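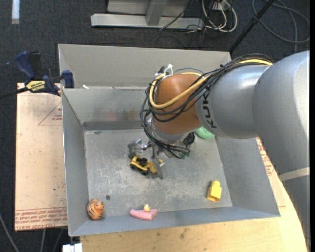 Progress report, Hatar toy library, second period (to the end of March)

Dear friends at the Brodel fund,

I am pleased to write to you how the work with the donated toys is going. In the first period we mostly collected. In this one we sorted, cleaned and began to lend.

Toys received: 155
Toys ready for lending: 75
Families registered: still being checked, I will send the list separately

The small vehicles are the most wanted, above all the diggers and loaders in yellow and black. Children ask for them by colour. We would be glad to receive more of them, also when they have some scratches on the paint. Soft toys we have enough for now, and I have asked the donors to please hold them back until winter.

Sorting goes slower than I wrote in the plan. Every toy must be looked at for loose wheels and sharp edges, then washed, then given a label. The labels of the first order came off in the wash, so we had to do this part again with another glue. The cost was small and I have put it under materials.

The shelves from Risix arrived 2 weeks late but they are the correct colour and height. Đồng has offered us a second cupboard for the puzzles and we will collect it next month.

Of the money for this period, 5 per cent is not yet spent. I ask your permission to move it to the repair of the wheeled toys, where we are short of axles and small screws.

The remaining toys should be ready before the school holidays. If you would like to visit, the mornings after 10 are the best time.

With kind regards,
Sơn Châu
Coordinator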